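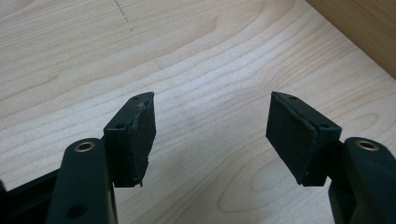 *Hand gripper open over the bench. The left pad is torn at the lower corner; the right one shows lighter edge wear.*

## Budgeting for a hand gripper in a small workshop

Notes for the Cellisham shared workshop, revised Jun 9, 2024.

The purchase price of a gripper is the easy number. Pads, bushings, screws and bench time are usually left off the request and then paid for out of the consumables line in November. Put them on the same sheet as the tool.

### Pads

Rubber pads wear first, and the two sides seldom wear evenly. Buy and replace them as pairs. A new pad facing an old one grips off center, and small parts rotate as the fingers close.

- Order 3 pairs with the tool. Lead time from Zarkamix is 30 days.
- Check the upper rim and lower corner before each job. Nicks on the rim can wait. Replace a pad when the corner tears or the rubber lifts from the bracket.
- Store spares flat, away from solvents and direct sun.
- Wipe the gripping face with a damp cloth. Alcohol dries out some rubbers, so ask the supplier which compound you have.

Cutting pads from sheet stock is cheaper. Use a fresh blade and a steel rule, and cut both pads from the same sheet.

### Pivots

Ask whether the pivot holes are lined. A metal bushing pressed into a plastic arm can be pushed out and replaced when it loosens. An unlined hole wears oval, and then the arm itself is the spare part. Get the price of an arm in writing before ordering.

To check for play, hold the body still and move each fingertip sideways. Note the result in the tool log.

### Fasteners

Screw heads in small fingertip brackets strip easily. Keep one correctly sized driver with the tool and add a bag of spare screws to the first order. Tighten by hand.

### The sheet

Our limits, set by Siebe Hoekstra:

| Line | Amount |
|---|---|
| Gripper and any automation hardware, total | $4,000 |
| Pads, bushings and screws, per year | $300 |

Quotes from Aaltonen and Clarnlow are compared on the total for the first year, with shipping included. A quote that does not list pads separately goes back to the supplier.

### Bench space

Leave clearance for the fingers at full opening, plus the largest part you expect to pick up. Measure with the gripper open. A smooth pale top makes dark rubber crumbs easy to spot, but it also scratches. Put down a mat for metal parts and sweep it before the next user signs in.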